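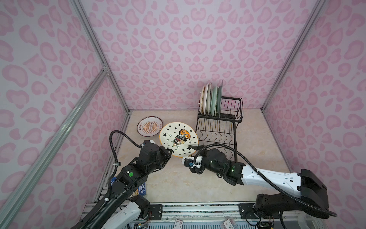

Black wire dish rack with six plates standing in the back slots, and two patterned plates, one lying on the tabletop and one tilted up off it at two robot grippers.

The owner of Jastgate, a secondhand tableware shop, started with one box of plates and now keeps 500 in stock. Most are sold singly. She says people have stopped asking for full sets.

"They come in with one broken plate at home and want something that gets along with the rest," she says. "A pale green next to a cream is fine. I eat off that mix myself."

She prefers a rack to a stack. In a stack, she says, the foot of one plate rubs the face of the next, and printed designs suffer first. Plain plates go in at the back of the rack, on edge. Anything with a picture on it, like a sunburst or a cartoon, she handles last.

"I want to look at the front before it goes away. If the print is worn I mark the price down."

Her own rack is black wire with two levels. She bought it in January, after a wooden one from Tivero split at the base. The new one was 21 dollars.

Does she leave plates in it overnight? "All the time. My mother dried everything with a towel. I don't."

She washes by hand and uses a soft cloth on painted rims. Scouring pads are kept for pans. Chipped plates go under flowerpots, and she has plenty of those.

The shop is closed for stocktaking until December 28, 2024.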